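Working Next to the Arms: What Automation Changed at Willcombe
Final project report, Work and Technology seminar
Mariama Gbeho
20 July 2020

Why I picked this topic

My uncle packed boxes for most of his working life, and when I told him I wanted to study robots at work he asked me one question: "What do the people do all day now?" That question became my whole project! I spent my placement at Willcombe, a workshop that sorts and packs small spare parts for garden equipment. They brought in robot arms in November for the bin work, meaning anything where a part has to be picked out of a bin or put into one. I wanted to find out what that did to the jobs of the people who used to do it by hand.

How I did it

I sat in on shifts, took notes, and talked with everyone who was willing. My supervisor at the workshop was Hannelore Holzer, who runs the floor and was very patient with me. I also read the shift logs from before and after the change. I left out wages, which I didn't have permission to look at.

What the work was like before

A packer handled 400 parts on a normal shift. People described the same motion over and over: reach in, grab, turn, drop. Sore wrists came up in almost every talk I had. But so did the company. Packers stood side by side and chatted all day, and several of them told me that was the best part of the job. I hadn't expected to hear that so often.

What it is like now

The arms do the reaching. People set up the bins, watch for bad grips, and do the jobs that need judgment, like checking a part for cracks or deciding whether a return can be sold again. A packer now handles 200 parts by hand, and they're mostly the odd ones (long springs, anything in a floppy bag) that the grippers struggle with.

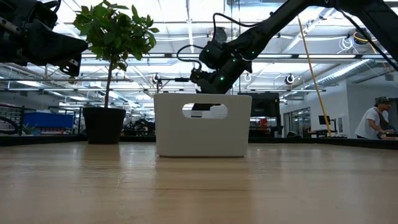

Fig. 1. A gripper over a white bin, with a man at work at a bench behind.

I loved watching the setup work, because it's full of small know-how. The old packers are really good at it! They know which parts tangle and which ones roll, so they can often tell that a bin will cause trouble before the arm even starts. One packer, who goes by Jekitz, keeps a notebook of these things, and new people now learn from copies of it. The notebook has sections for clips, bushings and "stuff that sticks to other stuff."

Not everything is better. The benches are farther apart, so there is less talking. Stops are annoying too – when an arm drops a part, the person nearby has to leave what they're doing, clear it and restart, and in a bad hour that can happen over and over. Some people said they felt they were waiting on the machine. Thygesen, who worked nights, moved back to the loading dock because he missed being on his feet with other people.

Training

Everyone on the floor got 3 days of training from Gavell, the firm that set up the arms. Most people I talked to wanted more. They learned how to restart an arm but not how to change what it does, so they still have to call someone for that. Hannelore has asked for a second course, and she wants packers to be able to adjust the grip settings themselves.

What I would still like to know

My notes come from one workshop and a fairly short stay, so I can't say how this goes in other places. I'd like to go back in a year and see whether the sore wrists are really gone and whether the second course happened. I'd also like to ask about break times. Two packers suggested one shared break for the whole floor, and I think it's a great idea that would cost very little.

My uncle has read this report, by the way. He wants to see the notebook.

Contact: Mariama Gbeho, Work and Technology seminar | © 2020 | Back to top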